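Community Help > Shares and Small Companies > Unlisted and thinly traded

Holding shares in a company that has moved off the exchange – what are my options?

bollow_holder

I own 1000 shares in Bollow, which makes pumps and valve assemblies for dairies and breweries. I bought them years ago when it was on the main board. In March the company delisted and now says it is an "unlisted public company". My broker still shows the holding but the price column is blank and there is no sell button.

The letter from the company says shareholders keep all their rights and that accounts will still be sent out once a year. It also says a trading facility may be set up "in due course". There was a buyback before the delisting but I was overseas and missed the cut-off.

What I want to know is how I work out what the shares are worth, whether I can sell them to anyone, and whether I still get dividends. The company is profitable as far as I can tell and has almost no debt. I'm not desperate for the money but I'd rather not be stuck with something my kids can't sell either.

Wodelov

You still own the same slice of the same business. The part that has changed is the market for it.

Dividends first. If the directors declare one, you get it, the same as before. Check that the share registry has your current bank details and postal address. Plenty of holders in delisted companies stop getting paid for no better reason than an old account number. Ring the registry directly, as the broker may no longer have anything to do with the holding. Ask at the same time for a holding statement on paper.

On selling, you can transfer shares in an unlisted public company privately. You and the buyer fill in a standard transfer form, both sign it, and it goes to the registry or the company secretary. Read the constitution before you do anything, as some of them let the directors refuse a transfer or require you to offer the shares to existing holders first. The company should give you a copy if you ask.

Finding the buyer is the hard bit. The usual candidates are the company itself, the largest shareholder, or one of the small funds that collect this kind of stock. I held a parcel in Rampersad after it came off the board, and sold it to another holder at 30 per cent below book value. I could have waited longer and might have done better. Write to the company secretary and ask whether they keep a list of people wanting to buy. Many do, informally.

On value, there is no single right figure. I would work through it like this:

Start with net tangible assets per share from the last accounts. For a manufacturer, look hard at the inventory and work in progress, because stainless stock that has sat in the yard for years may be carried at cost and worth a good deal less. Land can go the other way. If the factory was bought decades ago and never revalued, the books may understate it badly.

Then look at earnings over a full cycle. Processing equipment is lumpy. A couple of large brewery orders can make one year look marvellous and the next one look like the end of the world. I average as many years as I can get – and take out anything that is plainly a one-off, such as a property sale or an insurance payment.

Look at the cash as well. Customers in this trade often pay deposits up front, so a fat bank balance may partly belong to work not yet done. It will be in the liabilities as customer advances or contract liabilities. Subtract it before you tell yourself how much spare cash there is.

Also check for a defined benefit pension scheme. Older engineering firms sometimes have one, and a change in the discount rate can move the deficit more than the year's profit.

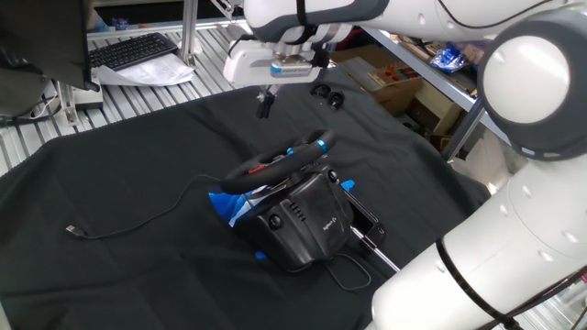
Once you have a figure, take something off for the fact that you can't sell when you like. How much is a matter of opinion. If dividends are regular and the directors behave well towards small holders, I would take off less. If one family has control and pays itself well, I would take off a lot more.

Last point, keep the delisting letter and your original contract notes. You will want the cost base for tax whenever you do sell, and the registry won't have it.

Stomstead

Just hang on to them. Someone always makes an offer eventually. I got a letter out of the blue for mine, 419 shares, and the cheque cleared in a fortnight. Don't sign the first offer you get though, the low ones come first. Some of those letters are written to look like they come from the company and they don't.

Comments

pennant_lane: Good reply on customer deposits. I had been counting them as cash in another company and had to redo my sums.

bollow_holder: Thanks both. Rang the registry and they had my address from 2 houses ago. The form is on its way and I've asked for the constitution.

quietledger: Do you still get to vote at the annual meeting?

Wodelov: Yes, if your shares are ordinary shares. Go along if it's near you. You can ask about the trading facility in person.

Filed under: delisting, unlisted shares, valuation, manufacturing, share transfers

We use cookies to remember your login and to see which pages are read. By continuing to browse you agree to our cookie policy. Accept | Manage settings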